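Boltden Household Words

A word list of kitchen and market speech, with notes on spelling and use. Read this file before you open the tables.
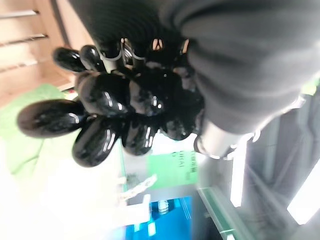 One early reader wrote to the list that a dictionary of fruit and pot names is no use if it does not say which village says which word, and that the first version mixed them like soup. The reader was right. From the second version every entry has a place code, and the entries for which we could not find the place again were taken out.

Contents of this file

What is in the collection
How the words were collected
The columns
Spelling
Known problems
How to use it and how to cite it
Changes

What is in the collection

The collection has 177 head words in the main table and 112 sentences in the second table. The head words are names for food, for vessels, for parts of the kitchen, and for actions such as peeling, straining and putting away for winter. The sentences were spoken by people in their own homes or at the market, and each of them contains one or more of the head words. Not every head word has a sentence. I would like to repair this, but it needs more visits.

The words come from two places, Boltden and Darnura, which lie on the two sides of the same valley. People from one side understand people from the other without trouble, but they will tell you that they do not. The speech of Boltden keeps more old words for vessels. Darnura has more words for fruit, and especially for fruit which is past its best, where I found 9 different words. Four of them can be used for a person too, and these are marked "fig." in the notes.

Grapes take a lot of space in the table. There is one word for a bunch on the vine, another for a bunch after it is cut, and a third one for the small bunch which is left behind for whoever comes later. In Boltden the third word is also used for the last piece of bread on the plate. The dark grape and the pale grape have separate names, and neither name contains a colour word.

How the words were collected

I made the recordings over two summers, mostly in July, when people sit outside and have patience. The method was simple. I asked the speaker to tell me what they were doing while they cooked or sorted the shopping, and I kept silent as much as I could. Afterwards I asked for the words which I had not understood. I did not read words from a prepared list, because in my first attempts the speakers only answered "yes, we say that" to please me.

All speakers agreed to have their words published. Their voices are not published, and the recordings are not part of this package. Please do not write to ask for them.

The market sentences were written down by hand on Tuesday mornings, as the market is too loud for recording. They are shorter than the kitchen sentences and the grammar is sometimes broken in the middle, where a customer came. I left them as they were.

The columns

id: a number which does not change between versions. If an entry is removed, its number is not used again.

head: the head word in the spelling described below.

place: B for Boltden, D for Darnura, BD for both.

class: noun, verb, adjective or other. "Other" is mostly exclamations.

gloss: the meaning in English, as short as possible.

note: anything which did not fit in the gloss. This column can be empty.

heard: how many different speakers used the word without being asked. The highest value is 10. A zero means that the word was only given to me as an answer, and you should treat it with care.

The sentence table has four columns: id, place, sentence, translation. The translations are free. Where a free translation hides something interesting, the literal one comes after it in square brackets.

Both tables are saved as plain text with tabs between the columns. Some spreadsheet programs read the place code B as a missing value, I do not know why. If your column is half empty after import, set it to text and import again.

Spelling

There is no agreed spelling for either place. I used the Thakur spelling, with two differences. Long vowels are written double and not with a line above, so that the files can be typed on any keyboard. The soft l is written ly in all positions, also at the end of a word, where it looks a little strange.

Stress is not marked if it falls on the first syllable. In other cases there is an apostrophe before the stressed syllable.

Known problems

Some glosses are too narrow. The word glossed as "strainer" is certainly used for other things with holes, and one speaker used it for a roof.

The verbs are listed in the form in which I heard them first, so they are not all in the same form. A proper list would give the infinitive for each.

Most of the speakers are over sixty. The younger people whom I met know many of the words but use them as a joke, and I did not know how to mark this.

Entries 31 and 86 may be the same word. The vowel is different, but one of the speakers had a cold.

How to use it and how to cite it

You may use the tables for teaching, for research or for your own pleasure, also in changed form, if you say where they come from. Please cite as "Boltden Household Words" with the version number. If you print the sentences, keep the place code next to them. The people of Darnura will notice if it is missing.

The files were checked for double entries with Firnero, using its normal settings. If you find an error, send the id and the column name, and write what you think is correct.

Changes

Version 3: sentence table added. Stress marks corrected in the verbs.

Version 2: place codes added. Entries with no known place removed.

Version 1: first public version, nouns only.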